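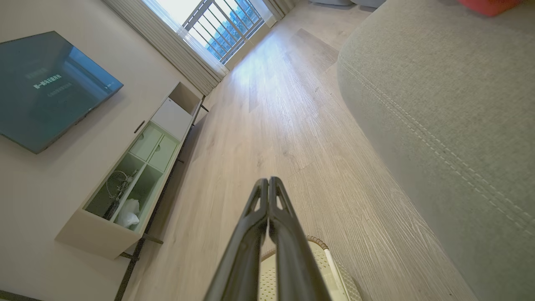

Progress report, June 2026
Gripper comparison for home tidying, second period
To: Raghda Hourani, Flerano program office
From: Lama Matar, with Qusai Tannous and Vitória Moreira

Dear Raghda,

Thank you again for moving our call so that Vitória could be on it. You asked for something you could pass along to your colleagues without us in the room to translate, so I have tried to keep the shop talk down, though I will surely have missed a few spots.

Most of this period went into the living room work. You will remember that in the first period we compared the two finger sets on a bench, with folded towels and soft toys, and that the Jarneo fingers and the Lenow fingers came out so close together that we didn't want to recommend either one. The bench was too kind to both of them. A home has a low cabinet on one side, a sofa on the other and a basket sitting wherever it was last put down, and the arm has to come in at whatever angle is left over.

So we moved the whole thing over to the apartment and settled on laundry as our main task. We logged 742 grasp attempts in the period, and 269 of those were picks from inside the basket, the part I was most eager to get to. The rest were socks and shirts from the floor and the sofa seat, along with a fair number of attempts on the basket itself, by the rim and by the handles.
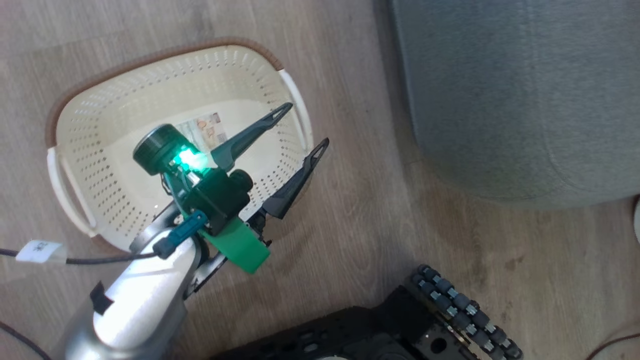 Getting the fingers over the rim turned out to be the slow part of each run. The arm approaches low and from the side because the mobile base needs to stay clear of the basket, and the wrist then has very little room to turn. Qusai rewrote the approach so that the base lines itself up with the long side of the basket first and the arm moves second. He spent most of a week on it, and I think it was the best week we had. Before the change we were stopping runs by hand far more often than I like to admit in a report to the people paying for it.

We had 2 hardware faults, both in the cabling at the wrist connector. Vitória has rerouted the cable with a little more slack and we have run without a fault for 12 working days as I write this. I would still like to replace the connector with the locking type, and there is a line for it in the budget request.

On the fingers themselves, we are starting to see a real difference. The Lenow set closes more evenly and is gentler on thin fabric, but it tends to come away with two pieces when they are lying on top of each other. The Jarneo set is a touch stiffer at the tip and separates layers better. Mireille Haddadin looked through our recordings with us and suggested opening the fingers wider on the way down and closing later, with the tips already resting on either side of the piece we want.

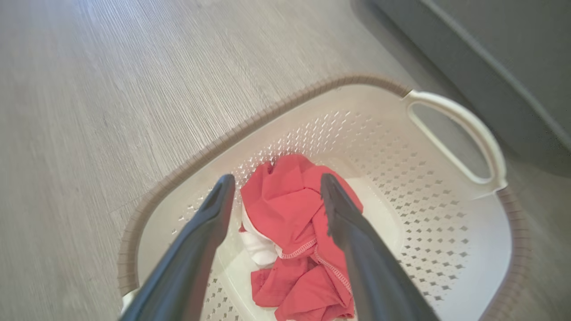 We tried her suggestion with both sets and have kept it for both. It costs a little time per pick, and it gives the wrist camera a good clear look at the fabric between the fingers before anything closes. Seams and hems are very useful to us there – they help the software decide where one garment ends and the next one starts. White cloth in a pale basket is still our weakest case, and I expect it to stay that way until we have done more with the exposure settings.

The Bangash controller comparison is behind schedule. The unit came late and we chose to finish the basket picks on the old controller so that the numbers would be comparable. Vitória has it running on the bench now and would like to bring it to the apartment early in the next period.

For that next period we plan to repeat the basket picks with the new controller, add heavier items such as jeans and bath towels, and give you a firm recommendation on the fingers. We are not asking for extra funds, only for permission to shift what is left of the travel line over to spare parts. The spending table and the full run log are in the shared folder, and Qusai is happy to walk anyone through the log if the column names are puzzling.

With warm thanks from all of us,
Lama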